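Security Deposits and the Condition of a Rental Unit: What the Written Record Should Show

Disputes over security deposits are among the most common disagreements between residential landlords and tenants. They rarely involve large sums by the standards of a courtroom, but the amount is often significant to the household that paid it. I have written on this blog before about lease renewals and late fees. This post addresses the end of the tenancy, and in particular the deductions a landlord may take before returning a deposit.

The rules differ by state, and in some places by city. Readers should consult the statute that applies to their own address before relying on any general summary, including this one.

Ordinary Wear and Tear

Most deposit laws separate damage from ordinary wear and tear. A landlord may generally charge a tenant for damage. A landlord may not charge for the gradual decline that comes with normal use of a home. Faded paint, minor scuffs near a doorway and carpet worn thin along a hallway usually fall in the second group. A broken door, a burn in a countertop or a missing appliance usually falls in the first.

The difficult cases lie between the two. Small nail holes are a frequent example. Some leases forbid them outright, and some courts treat them as normal regardless. The age of the item also matters. A tenant who damages a carpet near the end of its useful life should not ordinarily be charged the price of a new one, and an itemized statement that makes no allowance for age is open to challenge.

The Itemized Statement

In many states, a landlord who keeps any part of a deposit must send the tenant a written statement listing each deduction. The deadline is set by law. Under a 14-day rule, for instance, a statement mailed on the twentieth day is late even if every charge in it is reasonable. The consequence of a late statement varies. In some states the landlord loses the right to keep any portion of the deposit, and in others the tenant may recover an additional penalty.

A useful statement names the item, the room, the work performed and the cost. I recently reviewed one from a building on Clilcombe Street, prepared by a management company called Holtetti, that listed a charge of $55 for "cleaning" and a second charge of $70 for "general." Neither line identified a room or a task. A tenant who receives a statement of this kind should ask in writing for receipts and a fuller explanation. The request should be dated, and a copy should be kept.

Forwarding Address

Some statutes require the tenant to provide a forwarding address in writing before the landlord's duty to respond begins. A telephone call or a remark made while handing over the keys may not be enough. The simplest course is to include the address in the notice to vacate and to repeat it on the last day.

Belongings Left in the Unit

Clothing and small household goods are often left behind at the end of a lease. The value may be slight, but the law in many states does not allow a landlord to discard them at once. Notice and a period of storage may be required, and the cost of storage may or may not be recoverable from the deposit. A lease clause declaring all remaining property abandoned should be read together with the statute, which may override it.
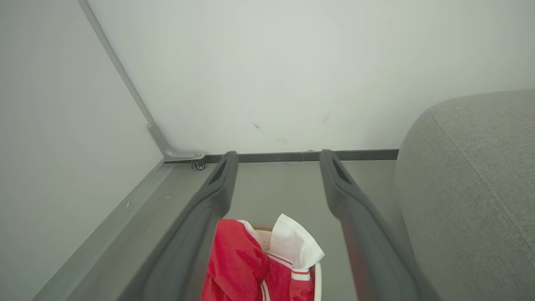 Before Filing in Small Claims Court

A demand letter should come first. It should state the amount of the deposit, the date the tenancy ended, the sum returned and the sum still claimed — two pages at most. Attach the lease, the move-in checklist and any correspondence. Many claims are settled at this stage.

If the matter proceeds, confirm the name of the proper defendant. The party named on the lease may be an owner, a manager or a separate company, and a judgment against the wrong one can be hard to collect.

The next post will cover deposits held by an owner who sells the building during the lease.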